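# Lanero Sorting Cell – Demonstration Day for Customers

The Lanero cell is a small robot station for picking and putting away everyday items: cans, bottles, bowls, cartons, bags of snacks. We sell it and rent it from our office in Berdale. Because many customers ask to see it working before they talk about price, we keep one unit set up in the demonstration room and we open the room for visits. This page tells what the cell is, what you will see during a visit, and how to reserve a place.

Page last changed: 5/6/21

## What is included

The standard Lanero package contains:

- one white robot arm with rounded joints, already calibrated
- one soft gripper with replaceable fingers
- the control box with power cable and emergency stop
- the Sundari software license for one workstation
- a printed setup guide and two days of help by telephone

The table or stand is not included. Most customers already have one, and the arm can be mounted on any solid base which follows the drawing in the setup guide. If you do not have a base, please write it in your request and we will quote one separately.

The Reuter finger set is an option. It has longer fingers for deep bins and costs extra. We recommend to try the normal fingers first, they are enough for most work with household items.

## What the cell can do

The cell takes an object from one place and puts it in another place. It sounds simple, but the objects in a store or in a kitchen are not simple. A full can is heavy and smooth. An empty bottle is light, it rolls away, and if somebody has pressed it flat it has no regular shape any more. A paper bowl bends when you hold it too strongly. For these reasons we use soft fingers and not a metal clamp.

The Sundari software comes with 38 object types prepared by us. You can add your own types by showing the object to the camera from several sides. The user interface is in English, Spanish and German. Adding a type does not need programming, but it needs some patience the first time.

The cell can also work with furniture that moves, for example a drawer or a door with a handle. This part of the software is newer than the rest and we continue to improve it. The handle should be large enough for the fingers to go behind. Very small knobs are at this moment not supported.

## The demonstration

A visit takes two hours in total. The first part is a short talk with coffee, where we ask what you want to move and how often. After that we go to the demonstration room and the cell works in front of you. You can stand quite near, behind the yellow tape, and you can stop us with questions at any time.

We show three tasks:

1. **Picking from a box.** The arm takes drinks from an open cardboard box, one after the other. The containers stand close together, so the fingers must find a place between them. It is the slowest of the three tasks and we do not hurry it.
2. **Clearing a surface.** Several different items are placed on a counter. Visitors choose the order in which the arm must take them. You are welcome to bring your own items from your work, up to the size of a large water bottle.
3. **Putting away in a drawer.** The task is done at a gray metal cabinet with one wide drawer and a black handle. On the top we leave a few ordinary things, like a Coca-Cola can, a small bowl and a crushed plastic bottle. With the drawer open, the arm goes down inside with the gripper, so you can judge for yourself how much space it needs between the side walls.

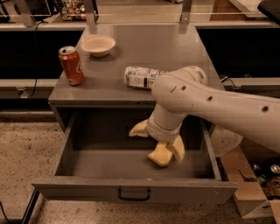

## Questions we often hear during the visit

**Does the arm hit the side of the drawer?**
It can touch it. The arm feels the contact and stops, and the soft fingers bend before something is damaged. For narrow drawers we advise to slow down the last part of the movement in the settings.

**What happens when it drops something?**
The program looks again and tries a second time. After the second failure it waits and shows a message on the screen. You can change the number of attempts.

**Can it lift glass?**
Yes, if the glass is dry and inside the weight limit. We do not show glass in the public visits.

**How long do the fingers live?**
It depends on what you pick. In our own room we change them when the surface becomes shiny, because then the grip is worse. The change is done by hand and needs no tool. A pack contains 6 fingers.

**Do we need a special room?**
No. Our cell works in a normal room with carpet on the floor. Please think about strong sunlight from a window, it can disturb the camera. Curtains are enough.

**Is it safe to work next to it?**
The speed is limited when a person is near. Still, every workplace is different and you must make your own safety check before daily use. We can send you the form we use for our room.

## Who should come

The visit is useful for people who run a small warehouse, a cafeteria, a sorting station for recycling, or a school laboratory. You do not need to know anything about robots. If you already work with robots and want to speak about the programming interface, please tell us in advance, so the right colleague is there – the normal visit does not go deep in this subject.

We are sorry to say that the cell is not suitable for food without packaging. We are asked this often. The fingers are not approved for direct contact with food.

## Reserving a place

Each group has at most 19 visitors. Smaller groups are possible and usually nicer, because everybody gets time to try the control tablet. The visit is free for companies and schools.

To reserve, fill out the request form and write:

- the name of your company or school
- how many persons will come
- which objects you would like to move
- if you want to bring your own objects

We answer within two working days. If you must cancel, please tell us early so we can give the place to another group. The demonstration room is closed during February for maintenance.

## Renting after the visit

Customers who have seen the cell can rent it for one month before they decide. The deposit is $200 and we return it when the unit comes back complete, with all cables and the tablet. Transport in the Berdale area is included in the rent. For other places we calculate it by distance.

During the rental month you get the same help by telephone as a buyer. Object types that you add in this time stay yours – you can export them to a file and load them again later if you buy a cell.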